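Textile Care and Domestic Storage, Unit 4
Dimensional Change in Printed Cotton Bedding
Handout prepared by Henrike Schmieder. Read before the practical. Corrections to Jomar Cabanatuan.

This unit covers shrinkage, skew and color loss in bedding after home laundering. Woven structure and finishing were treated in Unit 3 and are assumed here.

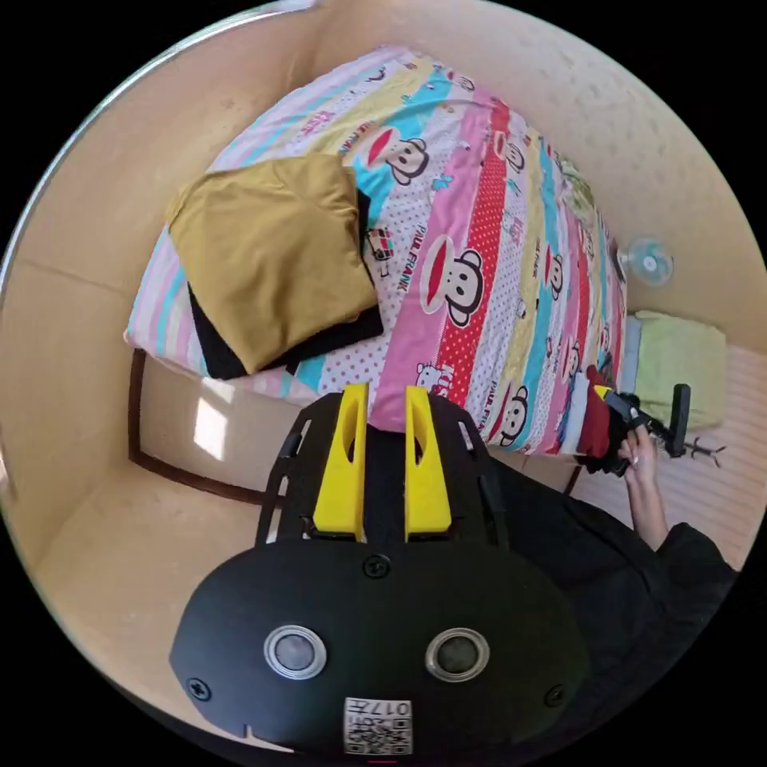
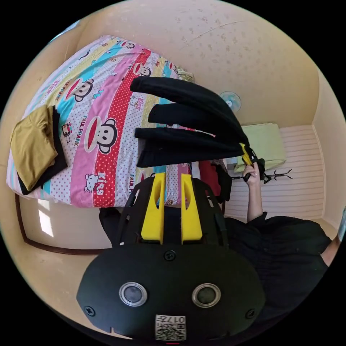

A bed in a small bedroom.

Floltham, 19th December

4.1 Terms

Relaxation shrinkage is the loss of length that takes place when a fabric stretched during weaving and finishing is wetted and allowed to recover. Most of it occurs in the first wash. Progressive shrinkage continues over later washes and depends mainly on mechanical action in the machine and the dryer. The two should be recorded separately.

Skew is the angle between the weft and a line square to the selvage. Bow is the curved form of the same fault. Both are easy to miss on a plain sheet. On a printed stripe they show at once if the print was laid square to the selvage and the cloth has since moved.

Growth is an increase in a dimension after laundering. It is less common in wovens than in knits and is entered with a plus sign.

4.2 Calculating change

Percentage change = (final length minus original length) divided by original length, times 100.

A negative result is shrinkage. Report warp and weft separately and never average them. A cover that loses length in the warp and holds in the weft will still fail to reach the foot of the mattress, and an averaged figure hides this.

Worked case. Benchmark distance before laundering, 40 cm. Distance after, 38.8 cm. Change = (38.8 - 40) / 40 x 100 = -3.0 percent.

4.3 Marking the sample

Condition the sample flat for 8 hours in the lab atmosphere. Mark three pairs of benchmarks in each direction with the laundry pen, keeping clear of hems and seams. Stitching restrains the cloth and gives low readings. Where the print is dark, use thread marks.

Do not pull the fabric straight before measuring. Lay it down, smooth it with the flat of the hand, and read to the nearest millimeter.

4.4 Wash and dry schedule

The schedule is 8 cycles at 40 degrees C with the Flunel reference detergent. Measure after cycles 1, 3, 5 and 8. Line drying and tumble drying are run as separate sets. Tumble-dried samples come out as soon as the cycle ends and are laid flat to cool.

Ballast is plain white cotton. Replace any ballast piece that has started to fray, as loose lint raises the load weight and blocks the filter on the Magagula machine. The Flader machine has a finer filter and must be cleared after every cycle.

4.5 Color

Pigment prints sit on the surface of the fiber, held by a binder. They lose color by abrasion, first along folds and edges. Reactive dyes bond to the cellulose and lose little after the unfixed dye has been washed out. Assess each with the gray scale under the standard lamp, with two observers working independently. If the two grades differ by more than half a step, call a third.

Pale grounds next to saturated areas should be checked for staining as well as for fading. These are different scales. Past reports have mixed them up.

4.6 Points raised in the June session

Setsuko Shimada asked whether quilted covers can be marked in the same way. They can, but the filling shrinks at its own rate and the shell puckers, so the reading describes the assembly and cannot be applied to the face fabric alone.

Palesa Botha's set showed growth in the weft at cycle 1. The samples had been hung from two corners while wet. The set was discarded and rerun flat.

4.7 Reading and submission

Course reader, pages 120 onward. Submit raw readings with the calculated values; a table of percentages alone will be returned. Sample swatches go to Khanyisile Potgieter, labeled on the back with set, direction and cycle number.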